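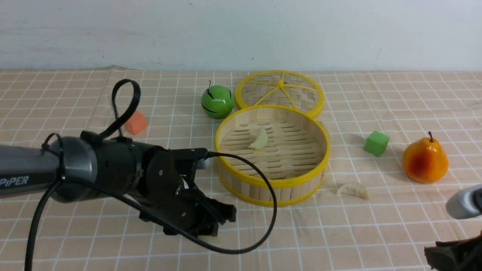
Una tarde en el laboratorio de Ruvoseck

Llegamos a Grullton en octubre, con lluvia, y la puerta de Ruvoseck no era fácil de encontrar. Hay que entrar por el patio de una antigua imprenta y subir dos pisos. Éramos un grupo de nueve personas, casi todos profesores de formación profesional, y yo iba con mi cuaderno porque había prometido escribir este informe para los compañeros que no pudieron viajar. Pido disculpas por mi español, que todavía estoy aprendiendo.

Nos recibió Rhys Tuhiwai, responsable de la recogida de demostraciones. Habla rápido y dibuja mucho en la pizarra. Primero nos explicó el proyecto, que se llama Puden: quieren que un sistema aprenda tareas de cocina mirando ejemplos hechos por personas que manejan los brazos a distancia. Para la tarea de los dumplings tienen previsto reunir 900 ejemplos. El día de nuestra visita llevaban 921 grabados, pero solamente 300 estaban revisados, y la revisión es lo que más tiempo les cuesta.

Después pasamos a las mesas. La que más me gustó fue la de la vaporera de bambú, con un mantel de cuadrícula color melocotón. El brazo lleva escrito PiPER y termina en una pinza negra de dos dedos. El ejercicio consiste en coger los dumplings de la mesa y ponerlos dentro de la cesta. Ya había uno dentro, y la tapa estaba apoyada detrás. Alrededor tenían una manzana y una pera de juguete y unos cubos de espuma de colores. Pregunté para qué servían, y Rhys me contestó que el sistema debe aprender también a dejar en paz lo que no le han pedido. Los cambian de sitio entre una grabación y otra.

Una operadora, de apellido Ajayi, nos dejó probar. Yo lo hice bastante mal. Con la mano propia uno no piensa en el ángulo de la muñeca, y aquí hay que pensarlo todo el tiempo. Mi primer intento duró tanto que Ajayi me dijo, con mucha educación, que no lo iba a guardar. El segundo sí lo guardó, marcado como «lento». Me explicó que los intentos con una corrección a mitad del camino son útiles, porque enseñan a recuperarse de un error. Los que tienen pausas largas, en cambio, los borran.

En la ronda de preguntas, una compañera quiso saber cuánto graba una persona en un día. No nos dieron cifra diaria, pero sí nos dijeron que hacen descansos obligatorios, y que por la tarde la calidad baja. También hablamos de las cámaras y de cómo se nombran los archivos, tema en el que me perdí un poco.

La visita terminó a las cinco y media. Ruvoseck acepta grupos pequeños de centros educativos y hay que escribirles con antelación. Recomiendo llevar calzado cómodo, porque no hay sillas en la sala de las mesas.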